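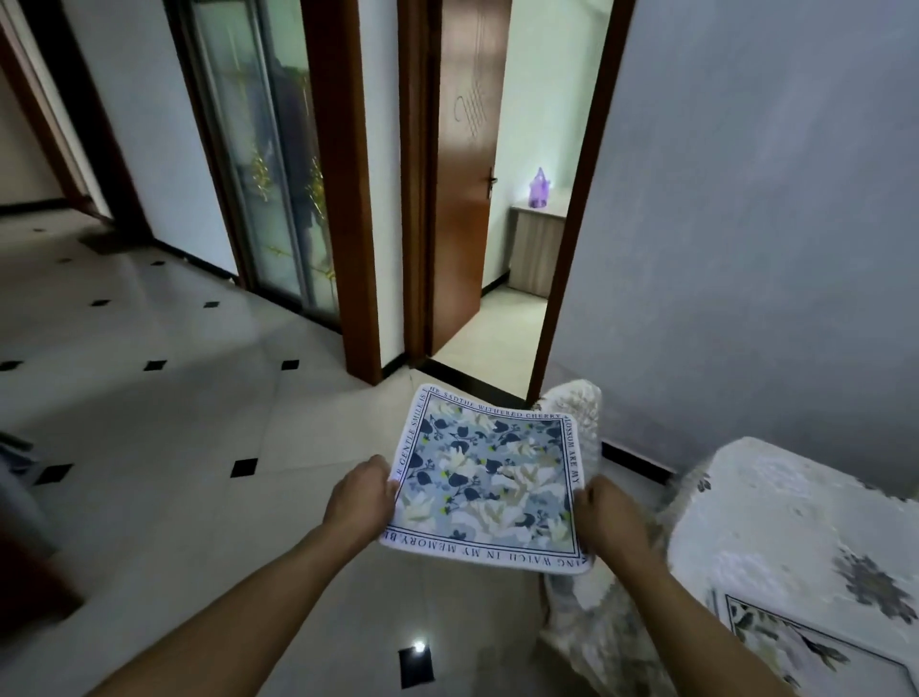

4.2 Printed Textiles and the Dressing of the Table

The Stollthorpe household survey recorded 818 printed or embroidered items kept for use at meals. Of these, 379 were table mats, and the remainder were tablecloths, napkins, runners, and chair covers. Owners were asked where each item was stored, how often it was brought out, and which other items it was used with. The last question produced the longest answers. Many respondents thought of their mats as a set even when the patterns had been bought separately over several years, and they described the set by its colors or its flowers. Makers' names were seldom remembered.

The tablecloth was usually laid first and left in place between meals. Mats were set out afterward, one for each expected place, and were moved more freely. Respondents in the Drustasholm district reported turning or exchanging mats until the printed side faced the chair and the colors were spread along the table. 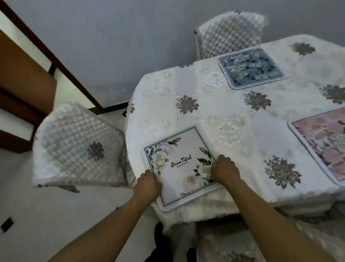

The orientation of a mat is settled most easily when the design includes words. Kubíček's classification, which we follow here, separates all-over prints from directional prints and treats lettering as the strongest sign of direction. A bordered floral mat without text can be placed with any side toward the diner. The white mat in Figure 2 belongs to the directional group: its flowers occupy opposite corners, and the cursive word "BeauTiful" at the center gives the mat one correct reading position. It lies near the front edge of a white tablecloth with grey-brown flower medallions, and the blue mat at the far side of the same table carries a dense leaf and petal pattern. Mixed tables of this kind were common in the sample. Respondents accepted differences in pattern readily where the mats were square and close in size.

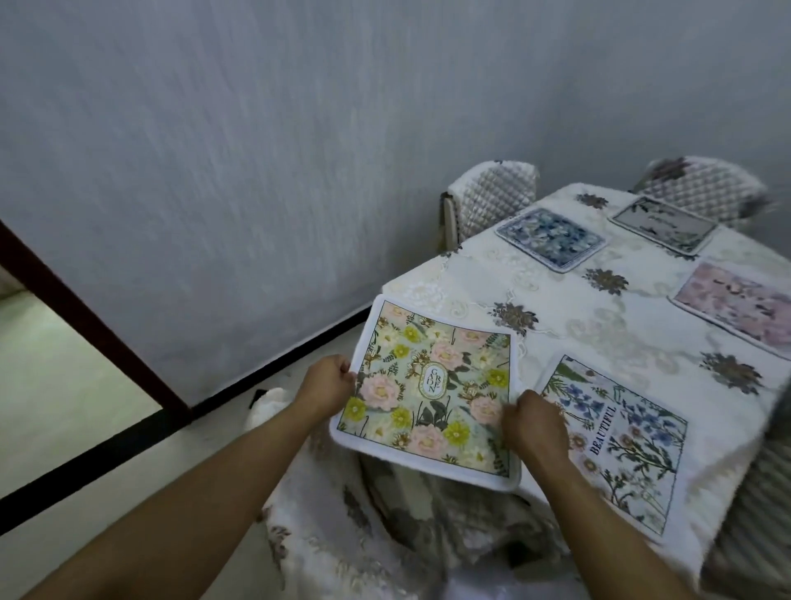
4.3 Storage Between Uses

Mats were most often stored flat, in a drawer or on a shelf near the table. In 30 households they remained on the cloth throughout the day. Items listed under the Anurora inventory code for seasonal use were put away separately and, in most cases, had last been brought out in August. Folded storage was reported mainly for napkins and tablecloths, and creasing was the most frequent complaint about both.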